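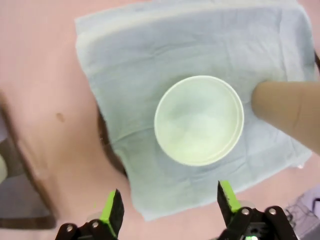 Can they do the dishes yet? (housework, honest opinions please)
Posted in: Home and Workshop Automation

mondeck_reader wrote:
Good evening to all. My sister runs a small guest house in Cabanatuan and she asks me every few months if she can buy a machine which does the kitchen work. I do not mean a dishwasher, she has one. I mean the work around it: take the bowl from the towel, put it on the shelf, fold the towel, wipe the table. I always answer "in four years". I have now answered this for longer than four years, so I would like to hear from people who have really worked with arms. Where do we stand with bowls, cups and cloth?

talevport wrote:
We are near, in my opinion. Picking up one bowl is a solved problem. I saw it done in many labs, with different bowls, and in October I let our own arm run for a full night on this task. 3,242 attempts, 3,033 of them good. I think a tired human also drops something.

Ihor Hrynyshyn wrote:
I must disagree with talevport, with respect. I have worked on kitchen tasks with a two-finger gripper for a long time and I would not use the word "solved". Your number leaves 209 bad attempts in one night. If my dishwasher broke one bowl per week, I would send it back to the shop.

Also it matters very much what the bowl stands on. On a hard table you know the height and it stays the same. Put a towel under it and the towel has wrinkles, so the rim is a little higher on one side. When a finger pushes the bowl, the cloth can move together with it. A shallow bowl is the worst for this. The fingers have little wall to hold, and if you take it by the rim, it wants to turn.

talevport wrote:
But you can take it by the rim with one finger inside and one outside. This works.

Ihor Hrynyshyn wrote:
It works with a thin rim. With a thick round one I get slips, and the pads on the fingers wear out on the inner edge. I changed mine two times already.

A deep vessel with sloping walls is kinder. You go low, where it is narrow, and close the fingers from both sides.

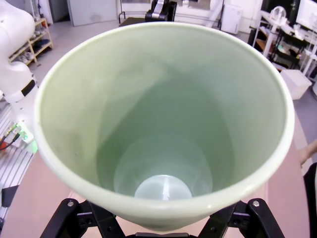 With this grip the wide part rests over the fingers, so it has difficulty to slide down between them. The price is that the opening is then very big in front of the wrist camera and hides a lot of the table. You need a second camera, or you must remember where everything was. And if there is water inside, the weight is high up and you should move slowly. My wife can dry three bowls in the time I need to set one down without a noise.

kettle_and_pliers wrote:
Question from a person who only fixes things. Why two fingers? We have a suction head from Andadix in the shop for flat parts and it almost never fails.

talevport wrote:
Suction is fine for plates, if they are clean and dry. On a wet or greasy surface I would not trust it. And it can not fold a towel.

Ihor Hrynyshyn wrote:
Here we agree. For the towel I have no good news in any case. To pull one corner of a flat towel is possible. To fold it with straight edges, when it starts with creases and one side curls, I see success on some days and on other days I see none, with the same program.

mondeck_reader wrote:
Thank you both. So if I understand: the shelf yes, the towel no?

Ihor Hrynyshyn wrote:
The shelf also only when you know the shelf. In a shop, where the same part comes 1,000 times in the same place, I would say yes today and sign it. In a guest house the guests put the cups where they like. For your sister I would write: one kind of bowl, one table, a person near the stop button. Then it can be useful, but she must pay the person too.

talevport wrote:
I still think you are too dark about it. The stop button person can do other work in the meantime. Ours answers the e-mails.

kettle_and_pliers wrote:
And who puts the bowls out for it in the first place?

talevport wrote:
Also the person. OK, I see your point. But last year he also had to lift the dropped ones every ten minutes, and now he can drink his coffee.

mondeck_reader wrote:
I will tell her to keep the dishwasher and hire her neighbor's son for the evenings. If somebody has tried the wiping of tables, please write, I did not get an answer for this part. She has six tables and they are all different in height.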